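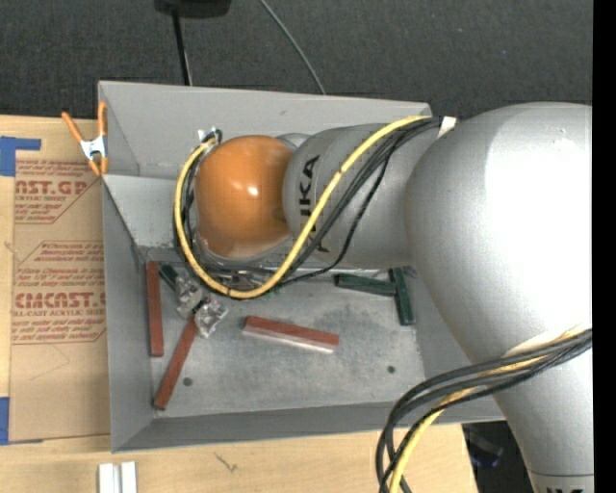
A bin is a box with no lid that you can put things in and take things out of quickly. People use bins at home, at school, in stores and in warehouses. They come in many colors and sizes, but a lot of them have the same shape as the gray one on the wooden table: a rectangle. There are good reasons for that shape, and you can test most of them with things you have at home.

## Why not round?

Put four round bowls close together on a table and look down at them. You will see gaps between them, even when the bowls are touching. Now do the same with four shoe boxes. The sides meet and the gaps are gone.

On a shelf, a gap is wasted space. One gap doesn't matter much. A warehouse might have 500 bins, though, and then the gaps add up to whole shelves with nothing on them.

Rectangles also fit well on tables and shelves, which are often rectangles too. You can slide a bin right into the corner.

## What are the sides for?

Imagine a pile of marbles on a flat board. If you bump the board, the marbles roll off. The sides of a bin stop that from happening.

Tall sides hold more, but they make it harder to see and reach what is at the bottom. Low sides make reaching easy, but you can't fill the bin very high. For small things like crayons or building bricks, a low bin usually works better. For balls or stuffed animals, pick a tall one.

## Stacking and nesting

These two words sound alike but mean different things.

**Stacking** is when one bin sits on top of another and both can still be full. The rim or the corners of the lower bin hold up the one above.

**Nesting** is when an empty bin drops down inside another empty bin, the way paper cups do. Nesting bins have sides that lean outward a little, so the top is wider than the bottom. Many empty bins can be put away in a small space like this.

Some bins can do both – you turn every second bin around to switch from nesting to stacking.

## Try it: how much fits?

You need one small bin or shoe box and 24 building bricks of the same size.

1. Drop the bricks in without arranging them. Mark how high the pile comes with a piece of tape.
2. Take them out.
3. Put them back in neat rows, with the sides touching.
4. Mark the height again.

The second mark should be lower. The bricks have not gotten any smaller. In the messy pile there was air trapped between them, and the neat rows left most of it out.

Then try again with socks. Roll them up the first time and lay them flat the second time.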